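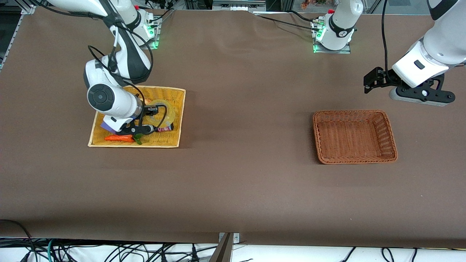
Thursday, late. Spent the whole afternoon on the budget with Kyung-hwa and we're still 302 over! The Claeys quote for spare gripper fingers came in at 2000, way more than I'd put down, so the second table has to wait until November. I fought for new cable covers (77, come on) and won – small victory. Pylyp wants the Farum cameras too, but he'll have to make his case on Monday. Baskets and toy groceries hardly cost a thing, thank goodness. Must call Bistari about shipping.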